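Plullow Folding Workbench: Review After One Winter

I bought the Plullow bench in December to replace a pair of sawhorses and an old door. It cost $157 with shipping. I wanted something that would hold still while I planed a board and that I could fold up at night so the car would fit back in the garage.

Setup

The bench comes in one flat box. The legs are already attached, and the only assembly is bolting on the vise and the lower shelf. The instructions are all drawings, and the one for the shelf shows the brackets backwards. I put them on that way, took them off, and turned them over. It still took less than an hour.

The top

Plullow rates the top for 400 pounds. I have not tested that. I have stood on it to reach a light fixture and it did not flex enough to worry me. The surface came a little rough at one corner, and I sanded it and put on two coats of oil. Glue drips scrape off easily now.

There are dog holes down both sides but none in the middle, so wide panels are easy to clamp and narrow ones are a nuisance. I may drill a few more.

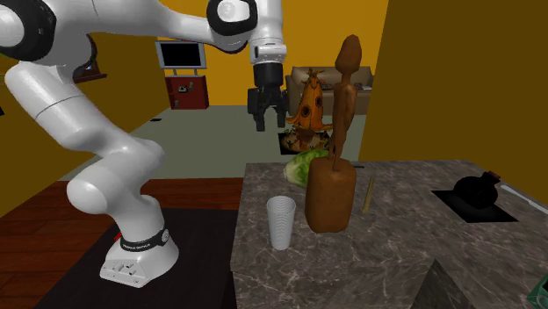 The vise

This is the weak part. The jaws open far enough for most work, but they rack badly if you clamp at one end only. A scrap of the same thickness at the other end fixes it. The handle slides down and hits your knuckles. I had an Astetti vise on my old setup and it was smoother in every way, though it cost nearly as much as this whole bench.

Folding and storage

Folded, it stands against the wall and takes up very little floor. It weighs 29 pounds without the vise, and I can carry it by myself. The latches were stiff for the first few weeks — stiff enough that I used a mallet once — and then loosened up. One of the rubber feet has come off twice. I glued it the second time.

Compared with the Cleststead

A neighbor has the Cleststead bench, and I used it for a weekend before buying mine. It is heavier and does not wobble at all, but the legs do not fold. If you have the room, get that one.

Would I buy it again?

Yes, at this price. I would plan on replacing the vise — the mounting holes are a common spacing, so most small ones should fit.

Posted May 10, 2020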